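January, getting on for midnight
by Lejla Hoxha

Quick one, eyes are going. Want this down before I forget which batch was which.

Bad start. Got in to find the drive full and nothing saved from the last hour of yesterday evening. Cúc had already been through the folders and moved the old cup runs over to the spare machine, so by the time I'd had my coffee there was space again, but the missing hour is gone. Eighteen runs. All drawer ones too, and drawers are what we're short of. Said a word I won't write here.

Target is still 1000 by the end of the month for Skerbridge. We're not close. Ragnvald thinks we are because he counts the ones I'd throw out. His line is that a clumsy run is still a run and the model ought to see people fumble and then put it right. Mine is that a fumble with a recovery is fine, keep it, but a fumble where you just give up and press stop teaches it to give up. We went round this twice before lunch. Tyra told us to write a rule and stick to it, so now there is a rule, taped to the monitor in her handwriting:

Finished = keep.
Dropped, picked up again, finished = keep, tag it.
Anything else = bin.

Will last a week I expect.

Morning was towels. I hate towels. Fold in half, fold in half again, leave it square to the edge. Sounds like nothing. My hands want to smooth the thing flat with a palm and there isn't a palm, there's 2 fingers and a lot of patience. Got better once I stopped trying to be neat on the first fold. Also swapped to the thinner ones from the Pakmont box, the thick ones spring back open and then you're chasing them.

Afternoon, drawers. Open, take one thing out, close. Cúc drove and I reset between goes, then we swapped. She is so much smoother than me, it's annoying. No hesitating at all. I watched one of mine back next to one of hers and mine has this little wobble before every grasp, like somebody about to step on to ice. Asked Tyra if the wobble matters. She said it'll learn the wobble. Thanks Tyra.

So then spent ages trying to drive without it. Breathing out before closing the fingers helps, bit like threading a needle. Also chair lower, elbows in. Did 10 in a row with hardly any, then got cocky and closed the drawer on the sleeve of my own jumper when I leaned in to reset. Binned.

Things to fix, in no order:
– the labels. Two of us wrote "take out spoon" and one wrote "remove the spoon from drawer". Tyra says different wording is good for it, Ragnvald wants it all the same. Ask Carla, she's the one who has to train on it
– same start pose every time is probaly bad, need to move it a bit between runs
– timestamps on the second machine are behind, check before merging
– more tape

Carla rang at four. First model from last week's batch is done and it will go to the drawer and get hold of the handle, which we cheered at, and then it stands there. Doesn't pull. She reckons too many of our runs have a long pause at the handle and it has copied the pause. Which is me. I know it's me, I stop there to check my grip. She was nice about it and said several of us do it. Going to trim the pauses out of the old ones if she can show me how, and for new ones just pull, no thinking.

Forsberg's lot are coming to look round soon and Ragnvald wants a tidy demo. I want more drawers. Guess who wins.

Went back after tea for an hour on my own. Quiet, heating off, kept my coat on. Should of stopped sooner but I'd found a rhythm, reach, close, pull, no pause, and I didn't want to lose it. 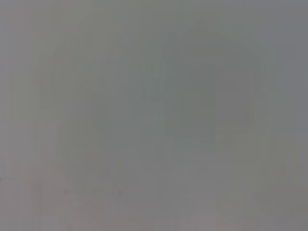

Anyway the rhythm held for most of it. Tomorrow the left hand drawer, the one that sticks – Cúc first, then me – and I'll sort the labels while she drives. Bed.

Comments (3)

skokico_pete: The pause at the handle!! We had the same with cupboard doors. Trimming helped but fresh runs helped more.

Maud in the shed: is the wobble really that bad? I'd have thought a bit of variety was good for it

Tyra B: Rule is still up. Someone has drawn a towel on it.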